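From: Nilmini Bhuiyan
To: gripper-users list
Date: September 9, 2021
Subject: Re: [gripper-users] Ribbed or smooth finger pads for soft goods?

On the list, Tomasz from Planeo wrote:

> Hello all,
> We're about to order pads for a two-arm bench and I can't get a
> straight answer on ribbed against smooth. Our parts are half soft
> (pouches, small bags) and half hard plastic boxes with shiny lids.
> The Plotano rep says ribbed for everything. Has anybody tried both
> on the same bench? Also, do you find the wrist cameras worth the
> bother, or do you get by with the overhead one?
> Thanks in advance.

Hello Tomasz, and hello everyone else, it has been a while since I posted and I'm sorry for that, the summer rather ran away with us at Flarkumlow.

Yes, we have tried both on the same bench, and I'm very happy to share what we found, though please take it as one bench and one slightly stubborn person. We fitted the ribbed pads in June and have been swapping back and forth with the smooth ones ever since. Our two favourite test pieces are a hard white plastic case with rounded corners and a small children's backpack in teal and orange, and between them they cover most of what you describe.

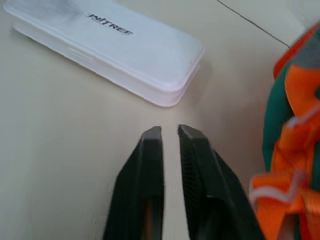
The hard case is where I'd expected the ribs to let us down, and I was half right. If the fingers come in square to the side wall it is fine, and I couldn't tell you which pads were on. Come in at a slant, though, and only the tops of the ribs touch, so the case swivels a little as it lifts. The smooth pads are kinder there. What helped far more than changing pads was slowing the last bit of the closing move, which I ought to have tried in the first week and didn't!

Soft things are another story altogether, and I'd go ribbed without a second thought. Fabric bunches up into the grooves and stays put, even when the arm turns over at the wrist. With the smooth pads we kept having to raise the force, and then the bag would fold up on itself and the straps went everywhere. We logged 2,521 grasps over the summer (I have the spreadsheet if you'd like it, it's not pretty) and nearly all the slips on fabric were with smooth pads. Straps are a nuisance with either kind, mind you. A dangling one can be in the way of the other arm before you know it, so do leave yourself more clearance than the drawing says you need.
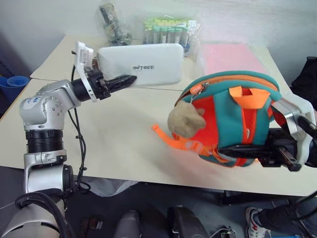 Photo: N. Bhuiyan, Flarkumlow bench

As to mixing them, you can of course put ribbed on one arm and smooth on the other, and for a while I thought that was very clever of me. The trouble comes when you hand a part across, as each side wants a different force and you end up tuning everything twice. We went back to a matched set after 18 days and I've been much calmer for it.

Now, the wrist cameras. I would keep them, but I wouldn't throw out the view from above either. The wrist view is lovely for the last few centimetres, when you want to see where the fingertips are against an edge or a seam. Once something big and pale is right up against the lens, you have very little to go on, and the exposure goes wandering off after whatever bright thing is behind it. A window is the worst. Fix the exposure by hand if your driver lets you, and turn the bench if you possibly can.

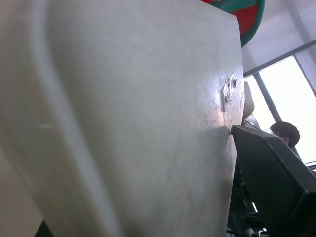

Wrist view, pale panel close up and the window behind.

We use the Nikolaidis controller, and its default is to trust the wrist camera all the way in, so have a look at that setting before you blame the pads for anything. I lost two afternoons that way.

If you tell me the width of your fingers I can check whether our spare smooth pair would fit, and you'd be welcome to borrow them before you place the order. And if anyone has tried a softer ribbed pad on shiny lids I'd love to hear how it went.

All the best,
Nilmini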